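Stop-loss on a thinly traded stock, filled way below my price?

Posted by Zamfira Marinescu

I hold 653 shares of Ledalik, a small company that makes automation parts. I put a stop-loss on through Zevo at $2 and went to work. When I checked at lunch the order had filled in several pieces, and the lowest was $1.71. The price was back over $2 by mid-afternoon. Zevo's chat person told me the order "behaved as expected" and closed the chat. Is that right? I thought a stop meant I would get the stop price. I'm in Canada and this is a cash account, no margin. I'd like to buy back in but not if this is going to happen every time.

Dexter Malabanan

Yes, that's how they work. A plain stop turns into a market order once the trigger trades. After that you get whatever bids are sitting there, and on a small company there may only be a few hundred shares at each price. Your order went down through them one by one.

What you wanted is a stop-limit. You set the trigger at $2 and a limit at, say, $1.92, and it won't sell under the limit. The catch is that if the price drops straight past $1.92 you still own the shares. Look at the depth screen before you pick the gap between the two.

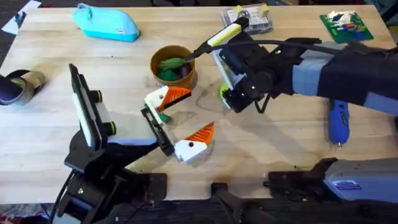
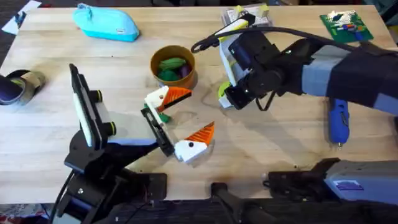

Védís Fogh

I don't bother with stops on anything that small. I had one go off on a spike in November and lost 20 per cent on a stock that finished the day up. Just set a price alert and decide yourself. Also sounds like Zevo is rubbish, I moved to Liseo.

Snædís Holst

Dexter has it right, and changing brokers won't fix it. Two things to add. If you buy back within 30 days, read up on the superficial loss rule first, as the loss can be denied for now and added to the cost of the new shares. And check how long your order stays open. Mine defaulted to day only and I didn't notice until it had lapsed.

Ask Zevo for the fill report too. My last one ran to 112 lines for a single sell order, but it did show the time and price of each piece.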